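Chapter 6
Sampling, Credits and Ownership in Dance Music

Most dance records of the 1990s were made by small teams working under a shared name. The name on the sleeve often told the buyer little about who wrote the melody, who sang, or who owned the tape. This chapter deals with how those roles are separated on paper and how income is divided between them.

6.1 Two rights in one record

Every commercial recording carries two separate rights. The first covers the composition - melody, harmony and lyrics. The second covers the sound recording itself. A producer may hold one, both or neither.

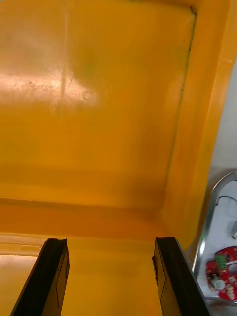

Figure 6.1 Yellow container, inner floor with surface glare.

The Lerkbridge sessions, used as a running case in this chapter, show the usual arrangement. Stanisława Borkowska wrote the vocal line and kept her share of the composition. The label, Menetti, paid for the recording and owned the master. The first pressing ran to 2825 copies, and each sale produced a payment under both rights.

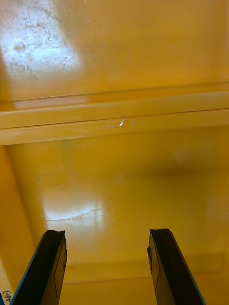

Who has to give permission when a recording is sampled?
The owner of the master and the owner of the composition are each asked, and a license from one does not cover the other.

When a part is replayed by session musicians, only the composition has to be cleared. Producers with small budgets often chose this route.

6.2 Splits

Writers' shares must add up to 100 percent. On the second Lerkbridge single, Surachet Pongsiri joined as co-writer after the backing track was finished and took 17 percent. The split sheet was signed in October, before the record was delivered to Menetti. A split agreed after release is harder to settle, as statements may already have gone out under the earlier figures.

Remixers are normally paid a flat fee. The Kvam remix of the same single was handled this way - no share of the composition, and a credit on the label only.
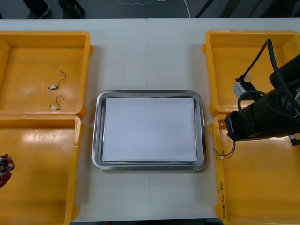 6.3 Group names and membership

A group name can be held by its members, a manager or a label. Where the contract is silent, the matter usually turns on who used the name in trade and who the public took to be the group. The Camport agreement, reprinted on page 141, assigns the name to the two founding producers and allows them to replace the singer on tour. Its third clause is examined first.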